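Moisture Control in Converted Attic Rooms: A Comparison of Three Ventilation Arrangements

Student project report, Building Technology II
Submitted 11th October

1. Purpose

The project compared three ways of ventilating a converted attic room and looked at how each affected relative humidity at the underside of the roof deck. The work was limited to one house type and one insulation thickness. Cost was considered only as material cost, with labor left out.

2. Background

An attic that was built as unheated storage usually has insulation on its floor and a free flow of outside air above it. When the attic is turned into a living room, the insulation moves up to the slope of the roof. The space between rafters is shallow, and the builder has to choose between filling it completely and leaving an air gap below the deck. In both cases warm indoor air can reach the cold deck through gaps in the ceiling lining, and water can condense there.

The usual signs are dark staining around nail points, a musty smell in the knee wall space and, in older conversions, soft decking near the eaves. These signs tend to appear some years after the work is finished, so they are often blamed on the roof covering. A leak and a condensation problem can look alike from inside the room. One difference is that leak stains tend to have an edge and follow the slope, while condensation stains are spread out and repeat at each fastener.

3. The house

The house is a story-and-a-half dwelling in the Jadwood development. It has a gable roof with rafters at regular spacing, board decking and asphalt shingles. The attic was converted by a previous owner. It has one window in each gable, a drywall ceiling on the slopes, and knee walls with access hatches on both sides. The family uses it as a sitting and dining room.

The long side of the attic was divided into three test bays, each two rafter spaces wide. Bays were separated from each other by blocking sealed with acoustic caulk. The knee wall hatches were fitted with foam weatherstrip before any readings were taken, as the old hatches had no seal at all.

4. Arrangements tested

Bay A: rafter space filled with mineral wool, no air gap, no membrane behind the drywall. This matched the condition of the house as found.

Bay B: mineral wool with an air gap held open by rigid baffles, running from the soffit vent to the ridge vent. No membrane.

Bay C: same as Bay B, with a variable-permeance membrane taped at all laps and stapled to the rafters before the drywall was put back. The membrane was a Sturia roll product bought locally.

Each bay had one sensor at the deck near the ridge and one near the eave, making 6 in total. The loggers were Kouris units set to record at a fixed interval. All were placed in the same closed container before installation and compared. The spread between them was small and no correction was applied.

5. Room conditions

Indoor humidity has a direct effect on the result, so the room was kept in normal use during the test. Furniture was left in its usual layout, and the two gable windows were opened and closed as the family wished. A seventh logger was placed in the room itself, away from the windows and out of direct sun. Soft furnishings such as cushions and tablecloths take up and release moisture, which slows short swings in indoor humidity. No attempt was made to model this.

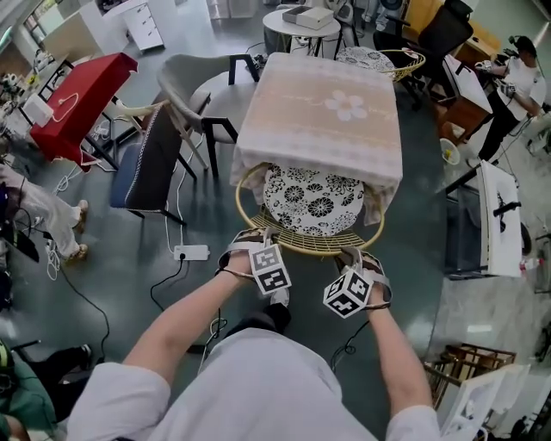
Figure 1. Gold wire chairs with patterned cushions at a table with a pink cloth.

The room has no extract fan. Meals are cooked on the floor below, and steam from the kitchen can rise through the open stairwell. The door at the foot of the stairs was left as the family normally keeps it, which is open during the day.

6. Results

The loggers were installed in July and removed shortly before this report was written. After deleting the first day of each file, to allow the materials to settle, 2,315 readings remained for each deck position. Of these, 1,918 were complete across all positions and were used in the comparison. The rest were dropped because the logger at the eave of Bay B stopped and had to be restarted.

In Bay A, relative humidity at the ridge sensor was above 80 percent in 149 of the readings used. Most of these fell in the early morning, after clear nights when the roof had cooled below the outside air temperature. Bay B showed fewer high readings at the ridge but more at the eave, where the incoming air was at its coolest. Bay C gave the lowest readings at both positions, although the gap between B and C at the eave was small.

Short spells of high humidity are not a problem for board decking as long as it dries between them. All three bays dried by midday on every sunny day in the record. On overcast days Bay A stayed damp into the afternoon, and on two occasions it did not drop below its morning value before dark.

7. Discussion

The air gap accounts for most of the improvement between Bay A and Bay B. It works only if it is continuous - a single compressed baffle at the eave is enough to cut the flow. During installation one baffle was found crushed behind the top plate and had to be replaced from the soffit side.

The benefit of the membrane is harder to judge from this data. The test ran through warm months, when the moisture drive from inside to outside is weak. A larger difference would be expected in winter. The drywall in Bay C was also new and fully taped, while parts of the drywall in Bay A had old cracks at the joints. Some of the difference may come from air leakage through those cracks and have little to do with the membrane.

8. Materials

Baffles, tape and staples were standard stock. The access hatch seals were Woson self-adhesive foam strip, which held well on painted wood but came away from bare drywall edges. A coat of primer on the edge solved this. The membrane was the largest single material cost, followed by the replacement drywall.

9. Limits of the work

One house, one roof slope and one orientation were tested. The bays faced north, which is the less favorable side for drying. Wood moisture content was not measured directly, as the pin meter on loan could not reach the deck once the bays were closed. Wind speed at the ridge was not recorded.

10. Recommendations

For a conversion of this type, an air gap of constant depth from soffit to ridge should be provided before the slopes are lined. Knee wall hatches should be sealed at the same time. Where the ceiling is being taken down anyway, a variable-permeance membrane can be added for a modest extra cost, but the laps have to be taped and the edges sealed to the gable walls. The readings should be repeated from first frost to spring in the same bays. The sensor cables were left in place behind the knee wall for this.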